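ボトルカクテル開発事業 中間報告
提出先:Wolleck財団 食文化助成担当 ヴェセラ・ムラデノヴィッチ様
事業名:Trondoma(客室向け瓶詰めクラシックカクテルの試作と提供)

前回の報告では、夏までに定番のレシピを固め、秋から宿泊先Abdellaの客室で提供を始めると書きました。提供は始まっています。ただしレシピが固まったとは言いにくい状態で、申請書に書いた「バーで飲む一杯と遜色のない味」という文言については、私は今も疑っています。順調な部分だけを拾って書くこともできますが、次の期の予算に関わる話なので、疑わしいところは疑わしいまま書きます。

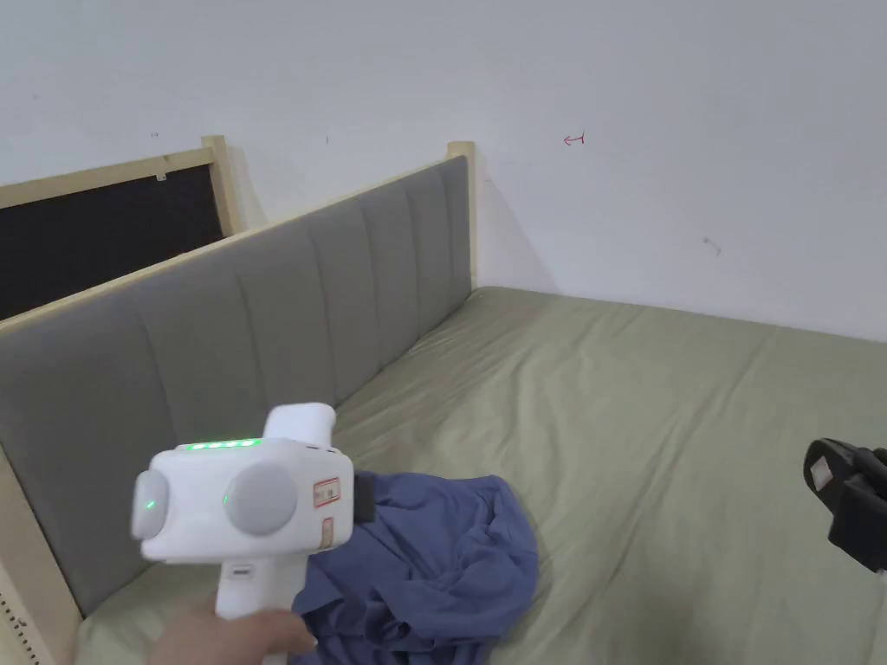
アムラ・パパドプロス

1. 試作の経過

対象にしたのはネグローニ、マンハッタン、マティーニ、それに柑橘を使うものとしてサイドカーです。申請時の計画ではダイキリも含めていましたが、早い段階で外しました。ライムの果汁は瓶に入れた翌日には香りが鈍り、クエン酸とリンゴ酸で補正しても、私の舌には清涼飲料のような後味が残ります。酸の補正液で解決できるという記事は数多くあり、実際に試しましたが、書いてある通りの結果にはなりませんでした。配合が悪かったのか、記事のほうが楽観的なのか、まだ判断できません。

ネグローニはいちばん問題の少ない品目です。ジン、赤ベルモット、ビターリキュールを合わせ、加水して瓶に詰めるだけで形になります。ただ、これを成果と呼ぶのは少し気が引けます。もともと瓶詰めに向いたカクテルであることは広く知られていて、私たちが見つけたことではありません。

マンハッタンは加水率で揉めました。ニコラ・レカはステアで溶ける氷の分をそのまま水で加えるべきだと主張し、私は客室の冷蔵庫がバーの冷凍庫ほど冷えない以上、水はもう少し控えるべきだと考えていました。現在は私の案で詰めていますが、アンケートではどちらの支持もはっきり出ていません。レカは納得しておらず、次のロットで自分の配合をもう一度出したいと言っています。認めるつもりです。

マティーニはベルモットの劣化が早いという理由で反対の声がありましたが、冷蔵で保管したものについては、仕込みから10日を過ぎても大きな崩れは感じませんでした。一方、常温の棚に置いた瓶は明らかに平板な味になりました。試飲したのは私たち作り手ばかりで、どの瓶がどれかを知った上で飲んでいます。この結果をもって賞味期間を決めるのは早すぎます。

サイドカーは保留です。レモンの代わりに酒石酸とレモンの皮のオイルを使う案があり、香りは悪くないのですが、飲み口が薄い。コニャックの量を増やすと今度は原価が合いません。

2. 提供の状況

助成期間の開始から6か月で、Abdellaの客室に出した瓶は3,415本になりました。数字だけを見れば計画を上回っています。しかしこの本数には、宿泊料金に含めて無料で置いたものが入っています。有料に切り替えた後の動きは目に見えて鈍りました。無料の酒が減ることは需要の証明にならないと、私は前回の打ち合わせでも申し上げました。次の報告からは有料と無料を分けて集計します。今回分けられなかったのは、開始当初の伝票に区別の欄がなかったためで、これは私の準備不足です。

返却された瓶の中には、半分ほど残っているものもあります。味が合わなかったのか、量が多かったのか、単に眠くなったのか、残量からは読み取れません。宿のオルガ・ベルガラ支配人は量が多いという見方で、一人客には小瓶がよいと繰り返しています。もっともな意見だと思いますが、小瓶にすると一本あたりの瓶と栓の費用が重くなり、酒の値段よりも容器の値段を売っているような具合になります。

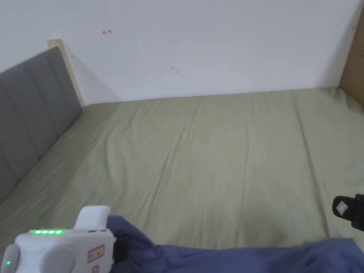
壁際のベッド。シーツはセージグリーン、ヘッドボードはグレー。

氷についても触れておきます。当初は「冷蔵庫から出してそのまま注ぐだけ」という売り方でした。ところが実際には、多くの方がフロントに氷を頼んできます。氷を入れれば、あらかじめ加えた水の分だけ薄くなります。説明カードに「氷は不要です」と書き足しましたが、ほとんど効果はありませんでした。カードを読ませようとするより、氷を入れられる前提で配合を組み直すほうが現実的かもしれません。ただ、そうすると氷なしで飲む方には強すぎるものになります。どちらを取るかはまだ決めていません。

グラスは宿の備品を使っています。脚付きのものは割れるので、今は底の厚いロックグラスだけです。マティーニには似合いませんが、味に影響するほどのこととは思っていません。レカはここでも違う意見です。

3. アンケートについて

回収した回答の大半は「おいしかった」に丸がついています。うれしくないわけではありませんが、この設問は役に立っていません。宿に泊まり、気分よく過ごした人に、置いてあった酒はどうでしたかと尋ねれば、たいていは丸をつけます。自由記述のほうがまだ参考になります。「甘い」「薬のような味」「夫の分も飲んだ」といった短い言葉が並んでいて、このうち「甘い」はマンハッタンに集中していました。赤ベルモットの銘柄を替えるか、比率を下げるかを検討します。

次期は設問を改め、「同じ値段でもう一本買いますか」を先頭に置きます。丸の数は減るでしょうが、そのほうが使えます。

4. 設備と外注

瓶詰め作業には、Sureo社の卓上充填機を借りています。導入時の説明では手作業の何倍も速いということでしたが、品目を替えるたびに洗浄が必要で、私たちのような少量多品目の作り方では差はわずかです。ネグローニだけを一日中詰めるなら速いのでしょう。契約の更新は2か月後に迫っていて、今のところ更新を勧める材料がありません。ジヴコ・ポペスクには手詰めに戻した場合の作業時間を測ってもらっており、その記録を見てから決めます。

なお、ポペスクからは品目を減らして一種類に絞るべきだという意見も出ています。ネグローニに絞れば充填機は生き、原価も読みやすくなります。ただしその場合、この事業が助成の対象に値するのかという疑問が残ります。瓶詰めのネグローニなら、酒屋の棚にすでに並んでいます。

5. 予算の執行

原酒の購入費は計画をやや超えました。ジンの値上がりと、サイドカーの試作でコニャックを使いすぎたことによります。超過分は広報費から充てたいと考えています。広報費にはほとんど手をつけていません。味の定まらないものを宣伝する気になれなかったというのが正直なところですが、計画からの変更には違いありませんので、ご承認をお願いします。明細は別紙に記載しました。

瓶の回収については、洗って再使用する計画をいったん止めています。ラベルの糊が残り、はがす手間が新しい瓶の代金に見合いません。環境への配慮を申請書で強調した手前、心苦しいところです。水で落ちる糊のラベルを取り寄せていますが、冷蔵庫の結露ではがれてしまえば意味がないので、まず少量で試します。

6. 次の期の予定

マンハッタンの配合を二案で比較します。今度は銘柄も配合も伏せ、作り手以外の方に飲んでもらいます。マティーニは常温と冷蔵の瓶を並べて保存試験をやり直します。サイドカーは次の試作で飲み口が改善しなければ取り下げます。ダイキリを復活させる予定はありません。

小瓶はAbdellaの一部の客室に限って試し、価格は容器代を含めて正直につけます。それで売れなければ、量の問題ではなかったということになります。

ムラデノヴィッチ様からお尋ねのあった、他の宿への展開については、現時点では賛成できません。一軒で有料の需要が確かめられないうちに提供先を増やしても、無料で配る本数が増えるだけだと思います。1月の面談の際に、有料分の集計をお持ちします。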